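4장. 선반 설치와 진열 설정

이 장에서는 Nomholm 매장용 선반을 조립한 뒤 Sitden 재고 관리 프로그램에 등록하는 순서를 설명합니다. 기둥과 받침대 조립은 3장을 먼저 끝내십시오. 벽 고정형을 쓰는 매장은 부록 나의 앵커 규격을 따릅니다.

4.1 준비물

육각 렌치(제품 상자에 포함)
수평계
줄자
선반 고정 핀과 여분 핀 봉투
가격표 꽂이
관리자 계정으로 로그인한 단말기

주의: 선반판 한 장의 허용 하중은 24 kg입니다. 병 음료나 통조림처럼 무거운 상품은 가장 아래 칸에 놓으십시오. 위쪽 칸에 무거운 상품을 올리면 기둥이 앞으로 기울 수 있습니다.

4.2 선반판 끼우기

1. 기둥 안쪽의 홈 번호를 확인합니다. 번호는 아래에서 위로 올라갑니다.
2. 좌우 기둥의 같은 번호 홈에 고정 핀을 끼웁니다. 핀이 끝까지 들어가면 딸깍 소리가 납니다.
3. 선반판을 뒤쪽부터 걸고 앞쪽을 천천히 내립니다. 두 사람이 양쪽 끝을 잡고 작업하십시오.
4. 수평계를 선반판 가운데에 올려 기울기를 봅니다. 기울어져 있으면 받침대의 조절 나사를 돌려 맞춥니다.
5. 앞쪽 레일을 선반판 앞면에 눌러 끼웁니다. 레일 두 개를 이어 붙일 때는 이음매가 벌어지지 않도록 안쪽에 연결편을 넣습니다.

참고: 폭이 629 mm인 모델은 레일을 한 개만 씁니다. 연결편은 상자에 들어 있지 않습니다.

4.3 칸 높이 정하기

1. 칸마다 놓을 상품 가운데 가장 키가 큰 것을 고릅니다.
2. 상품 높이에 100 mm를 더한 값을 칸 높이로 잡습니다. 손님이 윗부분을 잡고 꺼낼 공간이 필요합니다.
3. 원통형 용기는 세워서 진열하고, 상표가 통로 쪽을 향하도록 돌려 놓습니다.
4. 한 칸에 높이가 다른 상품을 섞어 놓을 때는 키가 큰 것을 뒤로 보냅니다.

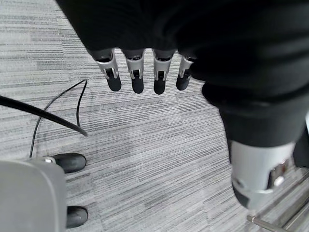
뚜껑이 달린 원통형 스낵은 위에서 잡는 경우가 많으므로 칸 높이를 줄이지 마십시오.

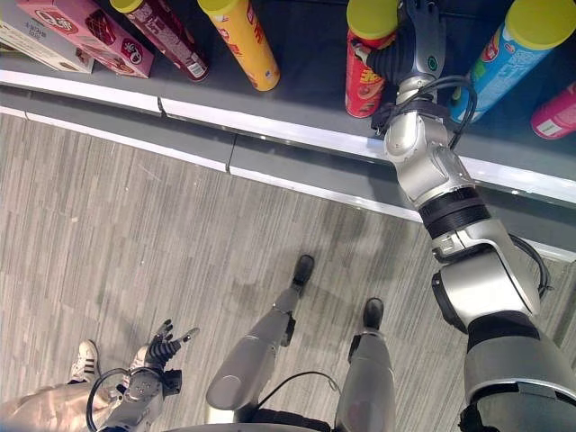
4.4 프로그램에 선반 등록하기

1. 단말기에서 Sitden을 열고 [매장 설정]을 선택합니다.
2. [선반 추가]를 누르고 선반 이름을 입력합니다. 이름에는 한글, 영문, 숫자를 쓸 수 있으며 빈칸은 쓸 수 없습니다.
3. 칸 수와 칸 높이를 입력합니다. 4.3에서 정한 값을 그대로 넣습니다.
4. 칸마다 [상품 연결]을 누른 뒤 바코드를 읽습니다. 바코드가 읽히지 않으면 숫자를 직접 입력합니다.
5. [저장]을 누릅니다. 화면 위쪽의 표시가 '등록됨'으로 바뀌면 끝납니다.

한 매장에 등록할 수 있는 상품은 4,000개까지입니다. 한도를 넘으면 저장 단추가 회색으로 바뀝니다. 이때는 판매가 끝난 상품을 [보관함]으로 옮긴 다음 다시 저장하십시오.

주의: 저장하는 동안 단말기의 전원을 끄지 마십시오. 전원이 꺼지면 마지막으로 연결한 칸의 정보가 지워질 수 있습니다.

4.5 가격표 붙이기

1. [출력] 메뉴에서 선반 이름을 고르고 가격표를 인쇄합니다.
2. 점선을 따라 자른 뒤 꽂이에 넣습니다.
3. 꽂이를 앞쪽 레일에 끼우고 상품의 왼쪽 끝에 맞춥니다.
4. 행사 가격표는 일반 가격표 앞에 겹쳐 꽂습니다. 행사가 끝나면 앞장만 뺍니다.

참고: Idbridge 전자 가격표를 쓰는 매장은 1번과 2번을 건너뛰고 5장의 무선 연결 순서를 따르십시오.

4.6 점검과 청소

선반판은 마른 천으로 닦습니다. 얼룩이 남으면 중성 세제를 물에 풀어 천에 묻혀 닦고, 마른 천으로 물기를 없앱니다. 연마제와 시너는 표면 도장을 상하게 하므로 쓰지 마십시오.

고정 핀은 매달 한 번 눌러 봅니다. 핀이 헐거우면 상품을 모두 내린 뒤 여분 핀으로 바꿉니다. 휘어진 핀을 펴서 다시 쓰지 마십시오.

레일이 자꾸 빠질 때
연결편이 들어 있는지 확인합니다. 연결편이 있는데도 빠지면 레일 안쪽의 돌기가 닳은 것이므로 새 레일을 주문하십시오.

칸 정보가 실제와 다를 때
[선반 목록]에서 해당 선반을 열고 [다시 맞추기]를 누릅니다. 칸 순서는 아래에서 위로 표시됩니다.

부품 주문은 Ekpo 고객 지원 창구에서 받습니다. 주문할 때 기둥 뒷면 스티커의 모델 번호를 알려 주십시오.

4장 개정: 21/11/29
작성 Halima Ajayi, 검토 Gaurav Negi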